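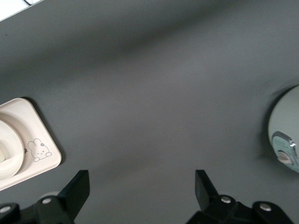 Can children's trays and plates go in the same list as ordinary crockery?

They can, as long as each one gets its own row and the "who for" column is filled in. A tray with a well or cup in it is still one item, and anything that lifts out gets a row of its own.

Golob tableware list: read me first

Hello! This is the notes file for Golob, my list of small tableware, mostly the sort of thing that ends up in front of a toddler (trays, bowls, beakers, snack plates, lids that fit nothing). It began as a page in a notebook when I was trying to work out what we had in the cupboards at Nedenard and what had wandered off to my sister's, and then it got rather out of hand. The list is now at version 7 and has 116 items in it. I'm Euan Dow, I typed nearly all of it, and the spelling mistakes are mine.

What you get

items.csv – the list itself, one row per thing
words.txt – the words I allow for colour, shape and decoration
changes.txt – what I altered between versions, patchy before version 4
readme.txt – you're in it

It all opens in any spreadsheet program. If the accents in the pattern names come out as rubbish, open the file as UTF-8 and they'll behave.

The columns

id: a number, never reused. If something gets broken or given away its row stays and "status" changes to gone.

type: tray, plate, bowl, cup, lid, spoon, or other. I had "platter" for a while and dropped it, as I could never decide where a plate stopped.

shape: the outline seen from above. Rounded corners still count as rectangular, please don't invent "squircle" again (you know who you are).

colour: the main colour in everyday words. Cream, white, grey, sage, mint and so on.

feel: hard, bendy or don't know. I keep this apart from material on purpose, see further down.

material: only filled in when it's stamped underneath or I've still got the box. Blank otherwise.

rim: yes or no. A raised edge all the way round is yes. A raised edge on one side is no, with a word in notes.

decoration: what's printed on it. Bunny, bear, stars, stripes, none.

who for: child, grown-up or either.

status: in use, in the loft, lent, gone.

notes: anything at all. Some of these are long and I'm not sorry, there's a very full account of the gravy boat.

Colours, the bit everyone emails me about

Pale things are a nightmare. Cream, off-white, ivory, a beige that's gone slightly pink, they all look alike under the kitchen bulb and then completely different by the window. My rule is to put the thing on a plain grey surface in daylight, keep the sun off it, and write down the first ordinary word that comes to mind. A cream tray with a white bowl on it is easy, you can see one against the other straight away! A cream tray by itself I've called white more than once.

The soft greens are nearly as bad. I allow "sage" and "mint" and that's your lot. If it could be grey or green I put sage and add "greyish" in the notes. Rows 41 to 58 were done one evening in December under a lamp, so treat the colours there with suspicion until I've gone through them again.

Bunnies and friends

Decoration is one word for the main subject, then any extras after a comma. So a line drawing of a rabbit with a flower or a bow by its ears goes in as "bunny, flower or bow". I do mean that, "or" is allowed. Plenty of these drawings are tiny and a few thin lines could be either, and I'd sooner have that in the list than someone's firm guess. Little stray marks go in as "small mark" unless you can really tell it's a star.

I use bunny for everything rabbity, hares too. Sorry to the hares.

Feel and material

Lots of children's stuff is either plastic or silicone and you can't always tell which without giving it a good bend, and some of it isn't mine to bend. Version 2 had material guessed for every row. I've since taken all the guesses out, so there are a lot more blanks than there used to be. That's deliberate and please leave them blank unless you've found a stamp.

Where the things come from

Mostly our own cupboards, plus two boxes from the Deterden jumble sale and a run of seconds that Evico was clearing out. The Evico ones have "seconds" in the notes, and a wonky rim on one of those is how it arrived. I didn't record prices. People ask, but half of it was presents.

What it's no good for

It isn't a buying guide, and I haven't tested anything in a dishwasher, microwave or freezer. There are no safety details in it. It's also very lopsided: loads of trays and bowls, hardly any spoons, and only the patterns that people in our bit of the family happen to like. If you want to know what is popular, look somewhere else.

Adding your own

Copy the blank row at the bottom, fill in what you know and send me the row by itself. Please don't send the whole file back, I've had to untangle that before. Notes can be up to 3000 characters, which I only set after the gravy boat.

Known muddles

Ids 12 and 13 may be the same bowl.
A few lids are listed as plates.
"Either" in the who for column was added late, so older rows say grown-up when they should say either.
The loft hasn't been checked since version 5.

Last gone through 10/11/19. The spoons are next, once I've got the drawer to open properly.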